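Hunau open day: two grippers, one very long afternoon
Print this page | E-mail to a friend
14 comments | 37 shares

So I finally made it out to the Hunau open day last Friday, after missing it two years running (once for a wedding, once for sheer disorganization), and I've been boring everyone at home with it ever since. Now it's your turn!

If you don't know it, Hunau is the shared workshop out past the rail yards where a handful of small outfits rent bench space. Most of the building does ordinary machining. The back third is handling and gripping, and that's where I spent nearly the whole visit, apart from a butter tart break that I'll get to.

The reason I went was the hand-held grippers. Two of the tenants, Fadis and Caldeira, each make one, and for the open day they'd agreed to put them side by side and let the public have a go. You hold the thing yourself, squeeze the trigger, and the fingers close. There's a camera riding on it that records what the fingers are up to. My own experience with grippers is entirely on a bench-mounted arm at work picking up plastic caps, 900 of them an hour on a good day, all the same shape. Caps are easy. I wanted to see what happened with something floppy.

And floppy is what they had. Akinyi Kaijage was running the table and she'd gone all in on textiles, heaps of them, a lot of it red and white. Plush, thin cotton, cushions, things with lettering. She told me she'd started the morning with tea towels and got bored by ten.
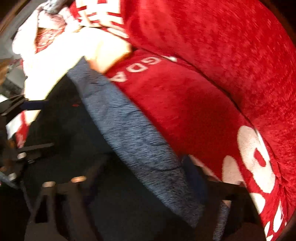

I tried the Fadis first. It's the lighter of the two and it closes fast, with a trigger that feels a bit like a garden hose nozzle. On thin cloth it was lovely – you come in at a shallow angle, pinch up a fold and away you go. On thick pile I had a lot more trouble. The fingers kept skating along the top of the nap and closing on nothing, and it took me five or six tries before I worked out that you have to push down into it first, harder than feels polite. Akinyi said that's what most people get wrong, and that kids are better at it than engineers. I can believe it. The girl ahead of me was maybe eight and she was cleaning up.

The Caldeira is heavier in the wrist, and after ten minutes I was swapping hands. But it has a softer trigger with more travel in it, so you can half close it and wait and then commit. That made a huge difference on anything padded. I could get hold of a seam, feel it start to slip, and ease in a bit more before it went. With the Fadis you're either holding it or you aren't.

What surprised me most was how much of the job is the camera. Both units have a very wide lens, the kind that bends every straight line into a banana, and I'd always assumed that was a nuisance you put up with. Then Akinyi played back a few clips on her laptop and I saw why you'd want it. With cloth, the bit you're grabbing is only half the story, and the rest of it is sliding off somewhere to the side. A narrow lens would lose all that. The price you pay is in the highlights. White cloth under workshop lights goes off like a flashbulb, and on some clips the folds had pretty much vanished into glare. She'd been fiddling with the exposure since setup and wasn't happy with it on either unit.

Lettering turned out to be handy too, for a reason I hadn't thought of. If there's printing on the fabric you can see straight away how much it has shifted or stretched from one moment to the next. Plain red plush gives you hardly anything to go on. Motion blur is the enemy here, though, and I am evidently a very jerky operator. My clips were a smear from start to finish and the eight-year-old's were crisp.
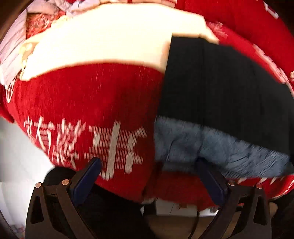 There's a number on the whiteboard behind the table that I asked about, 2,000, and that's how many recorded grabs they're hoping to get on fabric before the end of June. When I arrived the tally stood at 763. I added a few dozen over the afternoon, and I'd guess a good third of mine will end up in the bin. You do get faster. You also start noticing your own habits (I always go in from the right, always, even when the left is wide open) and apparently that's a headache for them, so Akinyi had me do a whole round left-handed. Terrible. Hilarious, but terrible.

I asked her which one she'd pick if she could only keep one, and she wouldn't say with both firms standing in earshot, fair enough. I'd take the Caldeira for anything thick and the Fadis if I had to hold it all day. The Fadis people say a longer trigger is on the way. The Caldeira people say they're looking at the weight. I'd be curious to try both again next year.

The tart break: Taltia, the café in the front unit, does a butter tart with a runny middle and they'd sold out of 200 by two o'clock. I got one of the last ones. The coffee is decent as well, though the line was out to the parking lot and there's not much shade.

A few practical bits if you're thinking of going. Entry is free, and parking is on gravel, so maybe not your good shoes. The trying-out tables don't take bookings, so get there before lunch if you want a long turn, because by mid-afternoon they were holding people to ten minutes each. Ear plugs are in a bucket by the door to the machining side and you'll want them. I skipped the lathe demo completely, and my brother-in-law says it was the best part, so there you go – we've each told the other he missed out.

I'm going back in a few weeks for one of the evening sessions, where they're hoping to have the Fadis with a different set of finger pads, something grippier. I've been practising on the couch cushions with the barbecue tongs in the meantime.

14 comments | 37 shares
Print this page | E-mail to a friend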